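Small ports and the gap in sanctions enforcement

February 2021

Sanctions policy is usually argued over at the level of ministers, but it is enforced at the quayside. The port of Prorkerham has 3 customs officers for a trade that now includes regular transhipment cargo. Each consignment arrives with an end-user statement, and almost none of these statements is checked against anything outside the file.

The present rules ask the exporter to declare the final buyer once, at the point of licence. If the goods change hands in Marken, no fresh declaration is needed below a value of 500 euros per item. Pumps, bearings and radio parts mostly fall under that line.
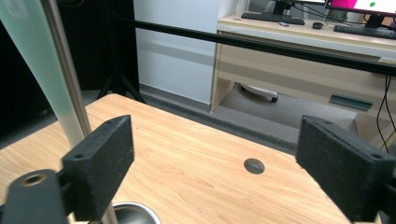 The usual reply is that a lower threshold would bury the licensing offices in paper. This deserves a fair hearing. The Rundel office already takes 55 working days to clear a routine request, and honest traders pay for the delay.

A better fix is to make the declaration follow the goods. Each resale would be logged by the seller, and a fixed share of entries would be audited by a customs service in another state -- not the one that collects the port fees. The Salazar proposal comes close to this but leaves the audit to the home authority. That clause should be rewritten before the text goes to a vote in April.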